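Skaveo Hand-Held Gripper Pair: Planning and Buying Guide

Home > Equipment > Demonstration Tools > Skaveo

Thank you for stopping by! If you've landed on this page, chances are you are putting together a budget for teaching a robot household work, and you are wondering how much to buy and in what order. We get that question at Ornico nearly every day, and we're always happy to talk it through (the kettle is usually on). In the meantime, this is what we tell most of our customers before they place an order.

Start with the tasks, and let the shopping list come afterward. A team that mostly wants drawers, doors and lids opened will do very well with one Skaveo pair, one for each hand. A team that wants two people working in different corners of the same building should plan on two pairs from the beginning, as sharing a single pair between shifts gets tiresome faster than you would think.
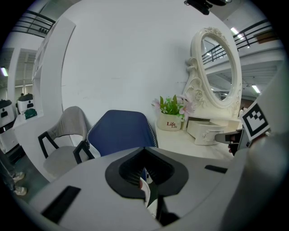
Furniture deserves its own line in the budget, and it's the one we see left out most often. Plain office cabinets are easy to come by, but a robot headed for real homes will meet small drawers, carved fronts, awkward handles and all the bits and pieces people keep on a tabletop. Secondhand shops are wonderful for this! Buy a mix, and leave enough money to swap a few pieces out in July or whenever your first round of recording is done.

Prices

Single Skaveo gripper, left or right: $1,488
Spare finger set and tag kit: $500
Annan charging and storage case, holds one pair: $1,757
Annan case with built-in data drive: $1,852

Grippers are sold one at a time so that you can replace just one if you need to. Most first orders are two grippers, one spare finger set and the plain Annan case, and you can trade up to the case with the drive later on if your recordings start piling up.

A few things worth settling before you order

Who will be holding the grippers, and for how long? Hands get tired, and we suggest planning for at least two trained operators even on a small project. Where will the recordings go at the end of the day? If your office network is slow, the case with the drive may well be the kinder choice. And do you have a closet or shelf near the work area? Carrying the case up and down stairs every morning loses its charm.

Ordering and delivery

Orders ship from our Skorville warehouse, with the finger sets already fitted. For a written quote, send your task list and the number of operators to Ohemaa Alhassan on our planning desk. She'll read the whole thing, ask you a question or two, and very often send back a shorter list than the one you started with.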